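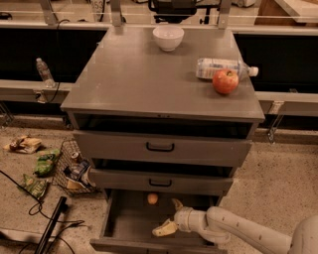

Fabian Bühler asked whether the minutes of the previous meeting should record that the Skoslow quote excluded delivery above the ground floor. It was agreed that they should. The minutes were approved with that correction.

Storage Working Group
Minutes, November meeting, 2:00 p.m.

1. Matters arising

The revised floor plan from Biltura has been received. It shows the paper archive in the north corridor, with the supply room unchanged. The fire door clearance is now drawn correctly. The plan still uses the old room numbers, and Biltura will be asked to reissue it before it goes to the landlord.

Retention labels: the draft was circulated. No objections. The field for "destroy after" will be moved to the top line.

2. Drawer units

The inventory lists 84 units across both floors. Condition is recorded as good, usable or replace. Several entries have no condition and will be checked on site.

Lüthi has offered a service contract covering runners, locks and handles. The annual price is almost 4000, without parts. The group considered this high for units that are mostly in good order. The alternative is to hold a small stock of runners and have them fitted by building services on request. Decision deferred until Lüthi has supplied a price for inspection only.

Drawers left extended in the corridor were discussed. The clear width drops below the figure in the evacuation plan when a bottom drawer is fully out. A notice will be posted — wording to follow the existing safety notices.

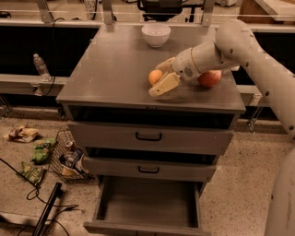 Load limits were then reviewed. The specification sheet from Pikidix gives 20 kg per drawer, evenly distributed, and does not give a value for the top surface. Pikidix will be asked for one in writing. Until it arrives, no printers or boxed paper may be placed on top of any unit. Light items such as a bowl, an orange or an apple are not affected by the restriction. Slight scuffing of a gray metal top is to be treated as normal wear and does not change the condition grade. Dents and raised edges do.

3. Labeling and index

The index will move from the shared spreadsheet to the facilities database. Each drawer will carry its own code, read from top to bottom. A batch of 1000 labels has been ordered in the matte version, which can be written on in pencil. One objection was noted: matte labels lift at the corners on powder-coated fronts. A test will be run on the units in the supply room and reported at the next meeting.

Codes will not be reused when a unit is scrapped.
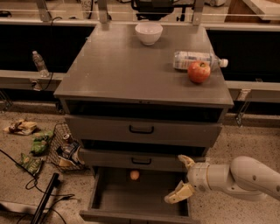 4. Actions

Fabian Bühler: request inspection-only price from Lüthi; obtain top surface value from Pikidix.
Secretary: return floor plan to Biltura with room number corrections; circulate notice wording.
Facilities: complete missing condition entries; run label test.

5. Any other business

Spare keys for the locked units are held at reception and must be signed for. The Skoslow quote will be discussed again once upper floor delivery has been priced.

Meeting closed at 3:15 p.m.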